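Thread on the Oltora bin-picking kit. We have had it on trial at the Tremudcombe workshop since October and I said I would write up the results once the loan period ended. Posts are short, numbers where I have them.

What you get: a two-part gripper mount, a cable dress pack, the Vuvitz grasp planner on a licence dongle, and a printed setup guide. No arm. You supply the arm, the bin and the bench.

Setup took 2 days. Most of that went on the cable pack. The clips are sized for a thinner bundle than ours and the guide assumes you will not be adding a sensor line. We added a sensor line.

Hand calibration is a 30 minute job the first time and quicker after that. The routine stops with error 7 if the arm is jogged during it, and the only way out is to start again. The guide does not list error 7.

Test method: mixed household items, one bin with sloping metal walls, objects tipped in by hand, no fixed order. One attempt per object. A pick counts if the item clears the wall and is still held at the drop point.
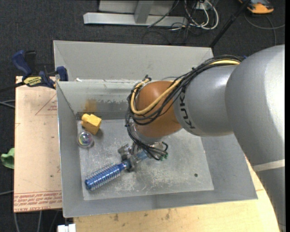 Brushes are the awkward class. The planner likes a handle, but a handle grasp leaves the weight a long way from the fingers and the item swings when the arm speeds up. Dropping the acceleration limit helped. It also made everything else slower, as the limit is global.

Clear plastic is the other weak point. Depth data on transparent items is patchy and the planner tends to aim low. Kanyarat Phuthong wrote a small height offset for these, which is now in our config. It ought to be in theirs.

Result over the full run: 73 per cent first-attempt picks. Oltora's sales sheet gives no figure for mixed items, so I can't say whether that is what they expect.

Support: Dace Stankevičius on their side answered every ticket, usually the same day. The offset question is still open.

Cost is by quote. The licence is yearly and tied to the dongle - lose it and you buy another. Khunthong do a comparable planner without one, but I haven't run it on this bench.

Loan kit goes back on 19th February. I would take the planner again and make my own cable clips. Config file on request.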